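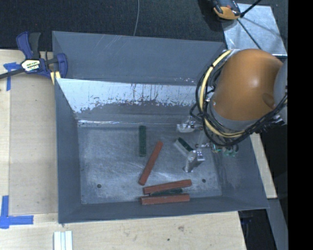

The picking cell at the bin, with red and green blocks on the floor of it.

Kindari Parts and Kitting
Minutes of the floor meeting on the picking cell
Held in the break room, 2:15 p.m., December

In the chair: Saeed Azimi, floor lead
Present: day crew, evening crew, maintenance, the training desk
Apologies: purchasing (stock count)

1. Minutes of the last meeting

Agreed as written, with one fix. The line saying the packing benches would move "next month" should say they would move once the new lights are up. The lights are not up.

2. Where we are with the cell

Saeed opened by saying how pleased he is with how far the cell has come, and a good part of the room clearly felt the same. The arm is still practicing on the plain blocks. Real parts from the Clerance order come after that, and the crew would like to see them in the bin as soon as maintenance is happy.

The day crew reported that blocks lying out in the open are going very well. The hard ones are those lying side by side along the front wall, and any block wedged in between two others. The gripper needs space for a finger on each side and there often isn't any. The evening crew has been writing down every missed pick with a short note on how the blocks were lying, and everyone agreed these notes are gold. Maintenance has already changed the approach angle twice on the strength of them and would love more.

There was a long and cheerful discussion about shine. The metal inside the bin throws the light back, and a green block can look pale on one side when the light catches it. Evening crew thinks the misses change when the big door is open. Day crew isn't so sure. Maintenance will try a shade over the bin and also a dull lining, one at a time, so we know which one helped.

Action: maintenance to try the shade first and report back.
Action: both crews to keep up the miss notes, and to add whether the door was open.

3. What changes for people on the floor

This was the item most people came for and it took up most of the meeting.

Saeed went over the plan again for those who were on vacation. Hand picking from the deep bins is the job that goes to the arm. It is also the job that fills up the sore shoulder reports, and several people said out loud that they won't miss it one bit. The two people now on deep bins move to cell tending and inspection. Their hours and pay grade stay as they are, and Saeed has that in writing from the front office. A copy is on the board by the time clock.

Question from the evening crew: what does tending mean, hour by hour? The training desk answered that it means filling the bin, clearing a stuck pick, checking the gripper fingers for wear, and deciding when a part is too scratched to go on. The last one got some discussion. People who have handled these parts for years can tell a bad one by feel, and the arm can't. It was agreed that inspection should stay with people and that it should be written into the job sheet in those words.

Question from the day crew: who gets to stop the cell? Answer: anyone — no need to ask first, and no form to fill in until afterward.

A concern was raised about being alone at that end of the building. With hand picking there was always somebody across the bin to talk to. Several others agreed. Saeed said he hadn't thought of it and was glad it came up. The inspection bench could be turned to face the packing line, so the tender has company. Strong support for this.

Action: Saeed to draw up a new layout for the bench and post it for comments.
Action: training desk to add the inspection wording to the job sheet.

4. Training

Nikzad, who supplied the controls, will run 2 sessions in our own building, with 4 places in each. Sign-up sheet goes up after this meeting. Deep bin people have first pick, then whoever wants in. The sheet was half promised away before the item was over, so a third session may be asked for.

Those who already tried the teach pendant said it is much easier than it looks. You move the arm, save the point, move it again. One of the evening packers had it going from bin to tray before her break was up and got a round of applause for it in this meeting too.

5. Stenora trays

The new Stenora trays slide on the plywood top. Tape marks are fine for now, but a proper stop is wanted before real parts are run. Maintenance has scrap aluminum that would do.

Action: maintenance to fit a stop.

6. Any other business

Cables on the arm: a request to have them looked at for rubbing as part of the regular check. Agreed.

The cell needs a name. Suggestions in the coffee can, please, clean ones only.

The microwave is fixed.

Meeting closed 3:20 p.m. Next meeting when the shade results are in.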